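Access and Egress in Small Buildings
Handout 2: lever handles, landings and handrails
Tutor: Uzma Tarar. Notes revised 15th April.

Bring this to the practical as well as the lecture. The first handout dealt with thresholds and floor finishes, and I won't go over it again except where a door swing depends on it.

## 1. Why we start with the handle

Most of you will come to a door as a drawing: a leaf, a line and a quarter circle. The person using it comes to the handle first. On a survey, record the handle before you record the leaf, then work outwards to the frame, the wall beside it and the floor in front.

The parts we name in this course:

- **Lever** - the bar that the hand pushes down.
- **Rose** - the plate the lever comes out of. It may be round, square or rectangular.
- **Spindle** - the square bar through the door that joins the two levers.
- **Latch** - the sprung tongue worked by the spindle.
- **Strike plate** - the plate on the frame that receives the latch.
- **Return** - the bend at the free end of some levers, back towards the door.

Please don't write "backplate" when you mean rose. A backplate is a long plate that usually takes in the keyhole or the thumb turn as well. Several of last year's reports mixed them up and it made the schedules very hard to check.

## 2. Using a lever

A knob has to be gripped and twisted. A lever can be worked with a closed fist, a forearm, an elbow or the side of a full hand. The further from the spindle you press, the less force you need, so the free end is the easiest place to work it and the part near the rose is the hardest.

There are three movements, and they overlap in practice:

1. Reach and contact.
2. Press down until the latch clears the strike plate.
3. Push or pull the leaf with the lever still held down.

People have most trouble with the third. Someone who can press a lever perfectly well may not be able to keep it down and step back at the same time. On a pull door they also need somewhere to step back to. Note which side of the door you are standing on when you test it, and test both.

A straight lever with no return can catch a sleeve or a bag strap. Write down whether there is a return, even if the answer is no.

Door with a lever handle, and the stairs:
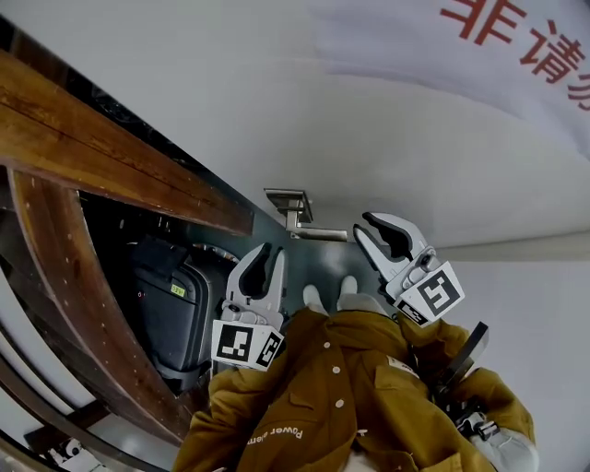
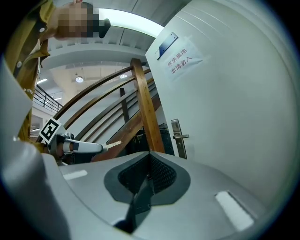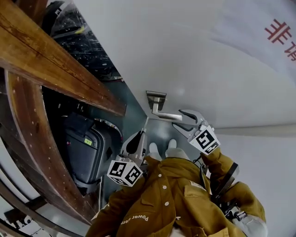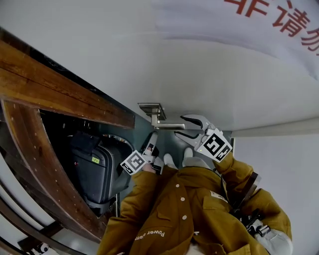
## 3. Doors near stairs

When a door and a staircase share a small area, survey them together. The questions are simple ones. Which way does the leaf swing? Is there level floor to stand on while the lever is worked? If a person steps back to let the door come past, where do their feet go?

Draw the swing on your plan in full, including the part that crosses the route to the stairs. Then draw a standing position on each side. If the two overlap, say so in the report and leave the solution for the second half, where you can weigh up rehanging the door against changing its direction.

Things left at the foot of a staircase count. Bins, boxes, bicycles and mats all go on the plan as found. Don't move them before you measure, and don't leave them off for being temporary. Évan Marchal's survey of the Jemcombe reading rooms is in the course folder and is a good model for this. He recorded a stack of chairs on one landing on his first visit and it was still there in July.

## 4. Handrails

A handrail should be easy to close a hand around and should run without a break for the length of the flight. Timber is warm to touch and easy to repair, and a curved rail lets the hand carry on through a turn without letting go. Check the joints on a curved rail with your palm, going up and coming down. A raised joint is often obvious in one direction only.

Terms for this section:

- **Newel post** - the upright that takes the end of the rail or marks a turn.
- **Baluster** - one of the thinner uprights between rail and stair.
- **String** (or stringer) - the sloping member at the side that carries the treads.
- **Soffit** - the underside of the flight.

Hold the newel near the top and try to move it. Any movement goes in the report. You are not expected to say what has caused it at this stage - Shagufta Bangash covers fixings later in the course.

## 5. Signs on doors

A restricted door needs a sign that can be read before the hand is on the lever. Copy the wording exactly, in whatever language it is written, and add a translation in brackets if you can get one. Give the colour of the lettering and of the door behind it, and say whether the two stand apart clearly from a normal standing distance.

Don't treat a sign as a lock. A door can carry a notice and still be on a plain latch, and your report should give the sign and the latch as separate entries.

## 6. Worked entry

From Effie Mowat's survey of the Allix building, door 27. She has kept it short and I would like yours to look the same.

> Door 27, corridor side. Single leaf, painted. Lever on round rose, return present. Lever height 1000 mm from finished floor to spindle. Opens away from corridor. Latch clears cleanly. Leaf held open by hand only. No sign. Floor level both sides. Nothing stored within the swing.

The height is taken to the centre of the spindle and the entry says so. If you measure to the top of the lever your figures can't be compared with anyone else's.

## 7. Before the practical

- Read pages 2 to 49 of the course reader. Skip the section on revolving doors.
- Choose one door you use every day and write an entry for it in the form above.
- Bring a tape, a pencil and a clipboard. Phones are fine for notes but the survey sheet is on paper.

Caoimhe Moynihan has the spare tapes and is taking the afternoon group. Swaps between groups go through her, by email please, and not on the morning itself.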